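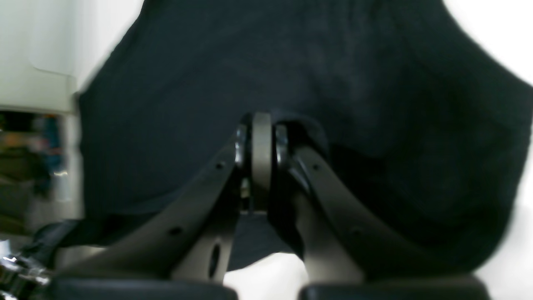
A two-finger gripper in close, with dark navy fabric behind it.

Zawadi Kashindye writes the grasp planner at Lono, and she would like to talk about anything but the grasp planner.

"Ask me about the log format," she says. "I'm proud of the log format."

Fine. The log format came out of Kakona, the team's replay tool, which lets her scrub through a failed pick and see what the software believed at every step. In March she went through 900 of them. Her favorite is run 3402, in which the planner announced a confidence of almost one and closed on a shadow.

"It was so sure," she says. "I've had managers like that."

Cloth is the trouble. Dark cloth is worse, as the depth estimate goes soft in the folds and the old code filled the holes by guessing. The new version marks them as unknown and asks for a second view before it commits. That added 2 seconds to each pick, and Kashindye got 18 messages from colleagues pointing this out.

"I wrote back to one."

She has also moved the finger-closing logic out of the planner and into the controller, where it can stop on its own when the contact signal looks wrong. The change took a week. Naming it took longer. It is called Gruber, and she declines to say after whom.

Next up is the calibration script, last touched by someone who left a single comment in it: "fix this."

"So I'll be doing that," she says, and goes back to her logs.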